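Household Skills, Unit 6: Washing Up by Hand
Instructor: Edeltraud Wyss
Handout for August 12, 2022

Scrape first. Wash in this order: glasses, plates, bowls, pans. Change the water when it turns gray or greasy. Rinse both sides of every plate.

Trays go on a flat table. Keep clean plates on one side and move them one at a time. Expect water on the tabletop and wipe it up before you stack anything.

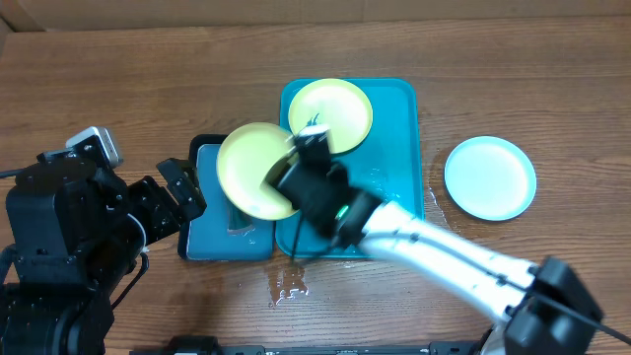 How long should plates air-dry before they go in the cupboard?
Leave them 39 minutes at normal room temperature, then feel the underside. If the foot is still damp, use a dry towel.

Bowls

Bowls hold water in the foot ring and food along the rim. Run a finger around the inside after rinsing. Gray marks in a white glaze often come from cutlery and need a mild paste cleaner. Do not nest bowls until they are fully dry.

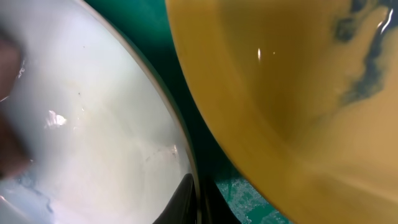

Fig. 2. White bowl and mustard-yellow bowl, interiors.

For next time: read section 3 and bring two dish towels. Make-up sessions are with Zachary Caron in the Dermont kitchen.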